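Keep the Shared Table

The Gurham town council will decide in March whether residents' meals at the Nallumier center should continue at set tables or be replaced by boxed lunches collected at the door. The proposal has been presented as a matter of efficiency. It deserves to be judged on wider grounds.

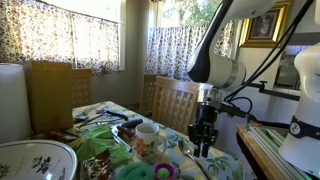
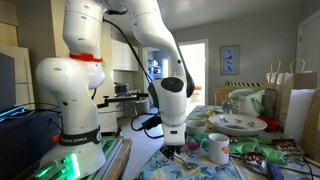 A spoon on a patterned cloth.

The case for boxes is easily stated. A boxed lunch requires no laundry, no dishwashing, and no dining room kept warm through the winter. The council's budget paper puts the yearly saving at around 3000 dollars, and we have no reason to dispute the figure. We do dispute the assumption that the two services are the same service at different prices.

Last year 231 residents ate at the center at least once. Of these, 79 live alone. For many of them the noon meal is the only one of the day taken in company, and it lasts close to an hour. A box handed over at the door takes less than a minute. The food may be identical, but the resident goes home to eat it in a quiet kitchen, or puts it in the refrigerator and forgets it.

The neighboring town of Amato made this change 6 years ago. Its kitchen reported no fall in the number of meals issued, and the change was considered a success. Meals issued, however, is a poor measure. It does not record whether a meal was eaten, or whether anyone noticed that a regular guest had lost weight or stopped coming.

Kamlesh Tyagi, who managed the Jelleck Street dining room until its closing, wrote to the council that a laid table "tells a person they were expected." We agree. Cloths and proper flatware cost money, and they wear out. They also set the terms on which people are received. A resident who sits down to a place already laid is a guest, and tends to stay and talk as one.

We therefore ask the council to keep seated service for at least one further year, to offer boxes to those who prefer them, and to publish the full costs of both before any permanent decision is made. Written comments may be left at the Gurham town office until noon on the day of the vote.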